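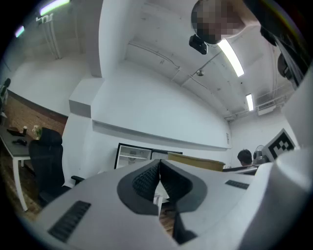
### Who may use the desks and tables in the shared workroom?

The workroom at Kerniment, Flakville, is open to all staff, enrolled members and registered visitors during building hours. Visitors must sign in at reception before entering and must wear their pass while on the floor.

### Do I need to book?

Bookings are required for any stay longer than 2 hours. Shorter stays are on a walk-in basis, subject to a desk being free. A booking lapses if the desk has not been taken up within 19 minutes of the start time, and it may then be given to another person.

### May two people share one desk?

Two people may work at the same desk provided that each has a chair and the walkway behind them remains clear. Additional chairs may be brought from elsewhere in the room. Chairs from the Fladisholm meeting rooms are not to be moved into the workroom.

## Desks and chairs

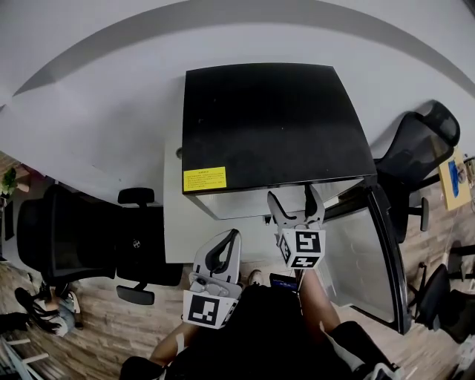

*Photo: Kerniment Facilities, Flakville. Reproduction requires permission.*

The desk with the black square top and white frame is listed in our booking system as the Deng desk. It is supplied with black office chairs, and either side may be used.

### May I remove the yellow label from the desktop?

Warning labels are to remain in place on all furniture. If a label is lifting or can no longer be read, please report it to reception so that it can be replaced. Do not cover a label with tape, stickers or equipment.

### How should the black desktop be cleaned?

Wipe the surface with a soft, slightly damp cloth and dry it with a second cloth. Dark tops show dust and fingerprints sooner than pale ones, and a further dry wipe is usually all that is needed. Abrasive pads, bleach and solvent-based sprays are not permitted on any furniture in the room. Cloths are kept in the cleaning cupboard beside the kitchenette and should be returned to the tub marked "used".

### May I put a hot drink directly on the desk?

Please use a coaster. Drinks with lids are permitted at all desks – open bowls and hot meals are to be taken to the kitchenette.

### May desks be moved?

Desks are positioned by Facilities and should be left where they are. Requests for a different layout may be made on the room form, with at least one week's notice. White tables may be moved within the room by two people, lifted and not dragged. They must be returned at the end of the booking.

### Are the chairs suitable for the timber-look floor?

Approved chairs may be used on all parts of the floor. Users are asked to check from time to time that nothing has lodged in the castors, as grit will mark the boards. Scratches and dents should be reported even where the user did not cause them.

### How do I adjust a chair?

Instructions for each chair model are available from reception. Please sit down before making an adjustment and do not force a lever or knob that will not move. A chair that sinks, tilts without warning or will not lock should be taken out of use and tagged. Tags are kept with the room form.

## Fans, cables and the rest of the room

### May I use a desk fan?

Fans supplied by Kerniment may be used at any time. They should stand on a firm, level surface with the guard fitted. Fans brought from home must be tested and tagged before use. Please switch fans off when leaving.

### Where should cables run?

Cables should run behind or beneath the desk and must never cross a walkway. The total load on a single powerboard in the workroom must not exceed 100 watts without approval from Facilities. Kettles and heaters are not to be used at desks under any circumstances.

### May I lean items against glass?

Bags, boards and parcels must be kept clear of all glass. Cracked or chipped glass should be reported immediately and the nearby area kept free until it has been inspected.

### What happens to items left behind?

Items are held at reception for one month and are then disposed of. Food is discarded the same evening.

### Is there a charge for damage?

Ordinary wear is not charged. Where damage results from misuse, the cost of repair may be recovered from the person who made the booking, up to a limit of $3000 per incident. Appeals are to be lodged in writing at reception.

### When is the room closed for maintenance?

The annual furniture inspection takes place in June, when the workroom is closed for one week. Dates are posted at the door and in the booking system.

Page last reviewed: January 2026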